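Refurb bench got two arms, anyone else living with this?
Forum: Shop Floor Talk > Repair and Refurb

chukwu_bench
I do desktop refurb at Onberg, mostly ex-office Dell towers. We used to have four of us on teardown. Now it's two people and the arms, and my day is mostly setting cases down, opening sockets and dealing with whatever the software flags. My hands feel great. My brain is kind of bored? Curious how it went at other places.

solange_a
Same here, at Rangel. My wrists stopped hurting by November and I'm not giving that back! But they moved our target to 1368 units a month and the chatting went away. You can't really talk when you're watching two stations.

qz_everaldo
I'll be the grump. Boards are where I'd draw the line. Bent socket pins cost us more than the labor ever did, and the guy who gets asked about it is me. Let it sort screws and drives all day long, fine.

chukwu_bench
@qz_everaldo I worried about that too. One of ours over an open board, CPU already out on the tray:
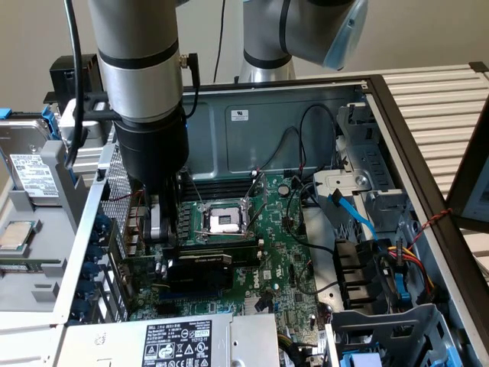
Re: Re: Refurb bench got two arms

qz_everaldo
Yeah, see, that socket is wide open with the gold showing and the arm is right there by the memory slots. I'd have a cover on it before anything moved. Call me old.

maelys_h
You're old :) We run Silia for the scheduling and a cover step is one extra line. Ask whoever writes your routines. My gripe is different – the new hires never learn to pull a board by hand, so when the line stops they just stand there.

solange_a
^ this. We had a three hour stop and I was the only one on shift who could finish a tower with a screwdriver.

chukwu_bench
OK, stealing the cover idea. And I'm going to ask for one manual bench per shift so people keep the skill. Did anyone get extra pay for the flagging work? They told me it's the same grade.

maelys_h
Same grade here too. We asked twice. Still waiting on the second answer.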